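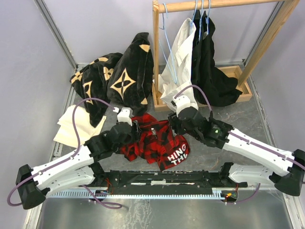

I've bought nearly all my shirts used for the last nine years. My cousin asked how I pick them, and the answer got too long for a text, so I'm putting it here. 1/

Start with the collar. Turn it up and look at the fold line on the back of the neck. If the fabric is fuzzy there, it will be a hole by next winter. If it's already split, put it back unless you sew. 2/

Then the cuffs, same idea. The edge goes first. On plaid shirts you can miss it because the pattern hides the wear, so run a thumbnail along the edge and feel for loose threads. 3/

Underarms next. Turn the shirt inside out. Yellow on a white shirt is mostly old deodorant and it can come out. Stiff and yellow together usually stays. I've given up on most of those. 4/

Hold it up to a window. Thin spots show as lighter patches, mainly at the elbows and across the shoulder blades. Store lights won't show you this. At the Quintanilla thrift on the bus line I walk it over to the front door. They're used to me. 5/

Buttons don't matter much. A missing button costs pennies and takes ten minutes. Check inside the side seam first, there may be a spare sewn to the care tag. 6/

Missing buttons on a button-down collar are more annoying because they're small and hard to match. I take one off the very bottom of the shirt, where it gets tucked in, and put the odd one down there. 7/

Ignore the size on the label. Shirts shrink, and sizes have moved around over the years. I carry a cloth tape and measure two things: armpit to armpit laid flat, and shoulder seam to cuff. 8/

To get your own numbers, measure a shirt you already like. Write them on a card and keep it in your wallet. Birdie Haverford taught me this when we both worked the alterations desk in Conholm, and I still have the card I wrote then. 9/

Fabric. All cotton is easy to wash and wrinkles. A 60 percent cotton blend wrinkles less and pills more. I'll buy either one. I don't buy anything where the fiber tag has been cut out. 10/

Flannel: look at the inside. If the nap is worn flat all over, it won't be as warm as it looks. If it's flat only at the elbows, that's normal. 11/

If the plaid lines up across the front and on the pocket, somebody took some care when they cut it. It doesn't prove the stitching is good, but I've found the two tend to go together. 12/

Smell it. Smoke takes several washes. Mothballs take airing out, sometimes weeks of it. Mildew I leave in the store. Perfume from detergent is the one that surprises people, it can hang on for months. 13/

First wash at home: cold, by itself or with dark things, inside out. Reds especially. I pinked a full load of undershirts in my first year of doing this and wore them pink until they fell apart. 14/

For sour smells I soak in cool water with plain white vinegar for an hour before the wash. Never mix vinegar with bleach, in the bucket or in the machine. 15/

For yellow on white cotton: oxygen bleach powder, warm water, overnight in a bucket. Follow the amount on the box. More powder doesn't work faster, I tried. 16/

Don't put a stained shirt in the dryer. Heat sets it. Hang it, look at it in daylight the next morning, and soak again if the mark is still there. 17/

I hang shirts to dry on plastic hangers with the top button done up. Wood can mark wet cloth and wire leaves a point in the shoulder. Pull the front band straight while it's damp and you can skip most of the ironing. 18/

If you do iron, go collar, yoke, cuffs, sleeves, then body. Slightly damp is easier than bone dry with steam. Flannel I don't iron at all. 19/

Prices. I pay 4 dollars for an ordinary shirt and go up to ten for a heavy one in good shape. Some stores now charge close to new prices for a name on the label. I leave those on the rack. 20/

When to go: mid-morning in my experience, after the first carts have come out. January is good, when people clear out closets. Late summer is the time for flannel because few people are looking for it yet. 21/

Somebody asked about Plasau. It's a nice store, but the racks are packed so tight you can't see anything. I only go there if I'm already across the river. 22/

Repairs worth learning, in order of how much I use them: sewing on a button, closing a seam that has opened, patching an elbow from the inside. A frayed collar can be taken off and turned over, but it took me most of an evening the first time. 23/

For a patch, use fabric the same weight as the shirt or lighter. Heavy patches pull at the edges and you end up with a new tear around the old one. Wash the patch fabric before you cut it so it does its shrinking early. 24/

Thread: all-purpose polyester in white, black, navy and gray covers nearly everything I own. Match a little darker if you can't match exactly. 25/

What I don't buy used: anything with stretch that has gone wavy, anything with glued layers in the collar that has bubbled, and white dress shirts for an occasion the same week. You won't have time to find out what's wrong with it. 26/

Adding one because Khôi Đinh asked. Yes, you can take in the sides of a shirt that's too wide. Up to two inches total is fine. Past that the armholes sit wrong and you should look for a smaller shirt. 27/

And for Lucinda: the tape measure is a sewing one, soft, from the grocery store. Replace it every few years, the cheap ones stretch. I checked mine against a steel ruler and it was off by almost half an inch. 28/

I'll do pants separately. Pants are harder. 29/29

Last updated: December, 7:40 p.m.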